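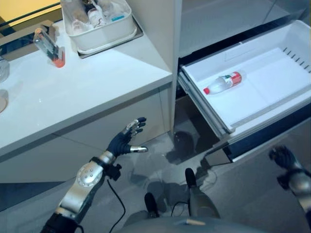 Households differ most in what they leave out on the counter. In the first round of visits we asked people to put their kitchen in order as they would on a normal evening, and we gave no rule for which items belonged in a drawer and which could stay out. Small items tended to end up grouped in a container before anything was put behind a front. The counter in Figure 4 shows this kind of grouping, with a white rectangular basket on a shallow gray tray and a clear holder with an orange base standing near it. We coded both as "open storage," and the white drawer on the other side as "closed storage," even when it was pulled open. The same two codes were used for all 7 kitchens.

Bottles were harder to code. People moved them more often than any other type of item, and many were set down in one place and then moved again before the session ended. Following the scheme in the Prureteo study, we recorded only the last position of each item.
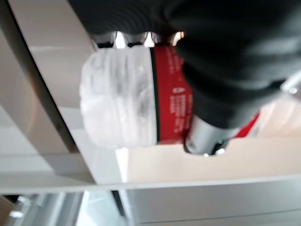 This leaves out much of the handling, but it kept the counts comparable between the kitchens in Brulura and those in Sarıgül. In total, 1108 final positions were recorded. Clémence Moulin coded the full set in July and coded one kitchen a second time after a break of 3 weeks. Where her two codes did not match, the item was discussed and given a single code. Most of these cases were items placed on top of a tray that already held a basket. We treated the tray as part of the counter and the basket as a container.
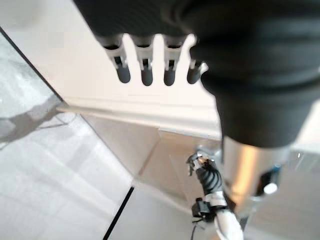
4.3 Use of drawers

Drawers were used mainly for flat and light items. People who had a drawer close to the counter opened it early and often left it open while they sorted, so we did not use opening time as a measure.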